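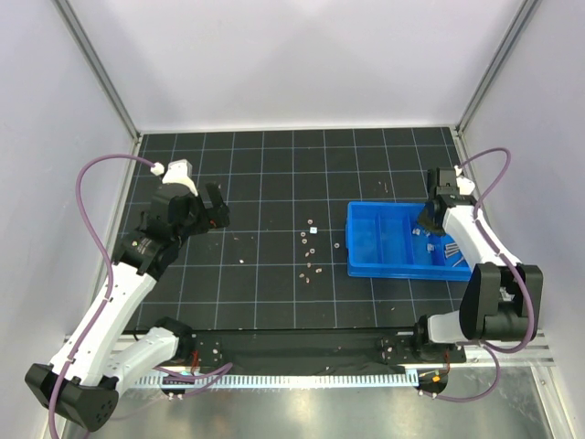

Black surface, blue grid, two arms

My uncle Gunnlaugur left me the Skastia wagon because my cousin Wanpen didn't want it, and Wanpen didn't want it because she'd been sick in it every summer of her childhood. It was a second-generation one, the long one, with the tailgate that weighed as much as a calf. Mustard colour. He'd always called it gold.

I flew into Buchanan with one bag and found it behind the shed with 17 years of gum leaves packed under the bonnet. The tyres were flat as thongs. I rang Nipon, who I'd gone to school with and who was the only person left in town I'd trust with a spanner.

"Has it got the Tratetti box or the four-speed?" he asked.

I had no idea. I told him it had a gearstick.

"What's the pattern on the knob, but?"

The knob was a squash ball (my uncle had lost the real one out the window near Dubbo, long story, there was a magpie involved) so that was no help at all. Nipon came round anyway, lay down in the dirt in his good shorts and went very quiet under there.

"It's the Tratetti," he said. "Mate. It's the bloody Tratetti!"

They only put that gearbox in the last few wagons before the factory switched over, and blokes had been ringing Gunnlaugur about his for years. He'd told every one of them it was a four-speed. He'd told me that too, come to think of it, when I was learning on it and kept asking what the extra slot was for. "Ashtray," he'd said.

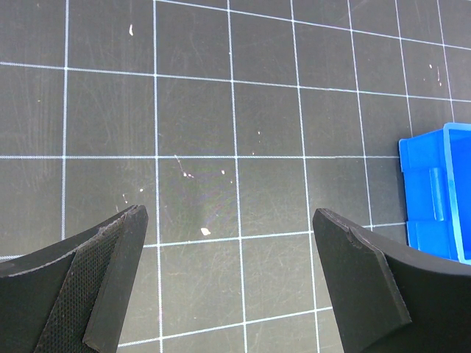

Grid lines, seen on a slant

We got it going in May, after 4 weekends and a fuel pump off a tractor. Nipon wanted to ring a collector in Adelaide straight off. I said let me drive it first, so I did, out past the silos with the windows down and leaves shooting out of the vents and into my hair. Second was like stirring gravel. Third was lovely. I got it up to a hundred on the flat and the glovebox fell open and dropped a tin of barley sugars on my foot, along with a service book in his tiny slanting writing.

I pulled over to read it. Oil, plugs, oil, brakes, oil. Then one line with no date on it: "Taught the kid to reverse. $800 for the Petchrats' fence."

He'd told me the fence was insured.

I ate a barley sugar, which had gone soft and tasted of petrol, and turned the wagon round in three goes.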